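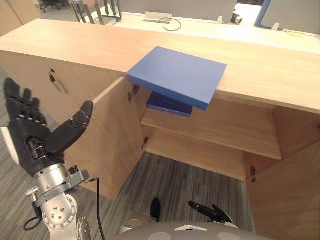

Two boxes and the open sideboard, our practice task.

Kenar hand set, reviewed for a student robotics club

Our club has used the Kenar hands since September, eight students in two groups. The fingers are strong and the padding is good for flat boxes. The thumb I like less, it needs calibration too often. The manual has 171 pages, but only one short chapter is about grasping, and Nahom had to write our own notes. Support answered us in 40 hours. For a club with patience I recommend it. Four stars.

Kaisu Tikkanen, 2021-12-10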